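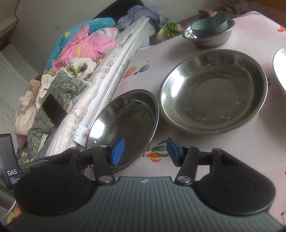 *Fig. 1. Metal bowls on a table beside a bed.*

**Household Goods and How We Count Them**
Handout 7, September 15, 2021
Notes by Nyokabi Makokha

Last week we did rent, and several of you are still cross about it. This week is possessions. Please have read the Gaber chapter before the seminar. Reading the first page and the last page is a method with a long history in this department, but the argument is in the middle.

## 1. What an inventory is for

A household inventory is a list of what is in a dwelling, made by somebody who usually doesn't live there. Bailiffs make them, and so do insurers, executors, landlords and students of this course. Each wants something different from the list, and the list will show it. A bailiff sees only what can be carried and sold. An executor sees what the cousins will fight over. A landlord sees scratches.

So before you use an inventory as evidence, find out who was holding the pencil and who was paying for the pencil. If you can't find out, say so in the essay. You will lose no marks for this. You will lose marks for writing "it can be assumed".

## 2. The Rimum lists

Our main source is the set of lists made in the Rimum district by Obadia Lema, a clerk of the old housing office. There are 202 of them. The last complete one has 810 entries and describes a boarding house, and it includes the contents of a drawer of string, sorted by length. Lema was either very thorough or paid by the line. Sharon Shirima argues for the second, and she has found the pay book, so I would tread carefully before arguing for the first.

Points to watch for:

- Lema writes "vessel" for anything that could hold soup. Bowls, basins, cooking pots and one helmet all go in as vessels.
- Values are given only where the owner was present to complain about them.
- Textiles are weighed, never described. A wedding blanket and a floor rag are the same thing if they weigh the same.
- Where a room was used for two purposes he lists it twice. This has led one textbook (I won't say which, it is on your reading list) to give the average Rimum home a good many more rooms than it had.

That last one deserves a minute of your time. In a one-room dwelling the table is the kitchen at noon, the desk at four and the place for folded clothes at night. The form Lema had been given was printed by people with separate dining rooms. It had a box for "Dining Room". He filled in the box, as one does.

## 3. Things that have more than one job

Gaber calls these "idle-hour goods": objects whose second and third uses take up more of the day than the use they were bought for. Othmane Gaber did his fieldwork in Sutside, where he asked people what a basin was for. He got washing rice, washing babies, washing feet, soaking beans, catching the leak, and "my mother-in-law's, so nothing". He wrote them all down, and it is the best page in the book.

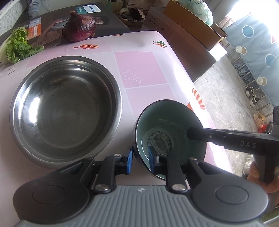
*Fig. 2. Steel basin and green bowl on a pink-and-white table.*

An inventory flattens this. It gives you the noun and leaves out the day. Some historians try to put the day back by looking at wear, some by looking at where the thing was kept, and some by making it up. The third group sells more books.

Mwanahawa Nzioka's reply to Gaber, which you also have in the reader, is that he talked mostly to people who were at home in the afternoon and had time for a visitor. Her own study at Muli was done before breakfast. She came away with shorter answers and a much lower opinion of basins. Read the two together and decide how much of their quarrel is about evidence. I make it a third.

## 4. Prices

We have one decent price source, the Aken auction book. It is lot by lot and in a legible hand, which you will come to value. Lot 1471 is the one everybody quotes: "bed, with what is on it". No one has ever established what was on it. It went for more than the wardrobe.

Two warnings about Aken:

1. Auction prices are what a neighbour would pay in public. People bid low on a bankrupt friend's things out of shame, or high out of kindness, and the book doesn't mark which.
2. Lots were bundled. A good pan was sold with three bad ones so that the bad ones would leave the building. Dividing the price by four gives you a number, and I would ask you not to put it in a table.

## 5. For the seminar

Make an inventory of one room you did not furnish. Ask first. Give it to somebody else in the group and let them write a paragraph on the people who live there, using only your list. Then swap back and see how wrong they are.

Previous years have produced a retired sea captain (it was a dentist), a family of nine (two people and a lot of chairs) and, from my own office, "a person in some difficulty".

Bring the list on paper. The projector in the usual room is still being looked into.

**Reading:** Gaber, ch. 3. Nzioka, "Before Breakfast". Shirima on the pay book, skipping the appendix unless you like appendices.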